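Salting eggplant, the quick version

Posted July 1, 2026 by Afroza Seneviratne

Keep getting asked so writing it down once. Works for frying, roasting, parm, whatever. Start to finish 58 minutes if you don't dawdle, most of that is waiting.

What you need
Two medium eggplants
Kosher salt, 9 grams per eggplant
Colander, big bowl, clean dish towels
Something heavy

Picking them
Firm, tight skin, green cap. Heavy for the size. Skip anything with brown soft spots. The long skinny kind barely needs salting, go straight to the pan with those.

Cutting
Trim both ends. Peel in stripes if the skin's thick, leave it on if not. Rounds for frying, cubes for roasting. Thick as your finger. Thinner and they fall apart, I have scraped enough mush off a sheet pan to know.

Salting
Toss with the salt in the big bowl, hands are best. Get every side. Tip into the colander, set the colander in the sink, plate on top, heavy thing on the plate. Leave it 30 minutes. Go do somthing else.

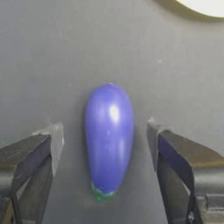 Huguette Perron wrote in to say she never rinses, only wipes, and her slices brown better for it. Fair enough. I rinse. If you go her way cut the salt by half or dinner's going to be rough.

Rinsing and drying
Quick rinse, cold water, don't soak. Then squeeze. Lay the slices on a towel, fold it over, press down hard with your palms. Second towel, same again. Damp eggplant spits in the oil and it won't brown. This is teh step people skip.

Cooking
Frying: medium-high, enough oil to cover the bottom of the pan, single layer. Turn once. Drain on a rack.
Roasting: 425, oiled sheet pan, room between the pieces. Flip halfway. Pull when the edges are dark.
No more salt till you've tasted one.

Leftovers
Fridge, covered, three days. Good cold with yogurt and lemon. Freezes ok if it's already cooked, raw goes to sponge.

Parm recipe is next, still arguing with Dale Li over the breadcrumbs.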